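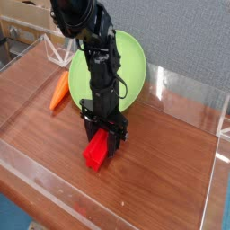 A red block held just above the tabletop.

About Asdale

Asdale is a social media and content agency based in Ullbridge. We plan, write and schedule posts for small businesses that don't have a marketing person on staff. Most of our clients are shops, clinics, builders and restaurants within 50 miles of the office.

We started out writing email newsletters. Clients kept asking us to look after their Facebook pages as well, and within a couple of years that was most of the work. We still write newsletters – they go out every November for our retail clients, ahead of the holidays, and monthly for everyone else who wants one.

What we do

Every client gets a content calendar, a set of post templates in their own colors and fonts, and a monthly report. The report is 4 pages long. It covers reach, comments, link clicks and what we plan to change next month. Paid ads are handled separately and billed at cost plus our fee.

We currently manage 165 accounts for 100 businesses. Our longest-running client is Ó Dubhghaill, a family bakery that has been with us from the beginning. We also run the visitor pages for Lostville, including event listings and replies to messages on weekends.
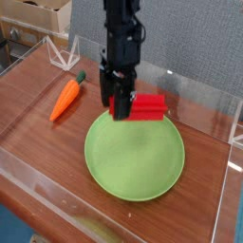
Working with us

Contracts run month to month. You keep ownership of your accounts, passwords and everything we make for you – if you leave, we send over the files and remove our access the same week.

To get started, send us links to your current pages and a short note on what you sell. We reply to new inquiries within two business days.

Page last updated Wednesday, August 30, 2023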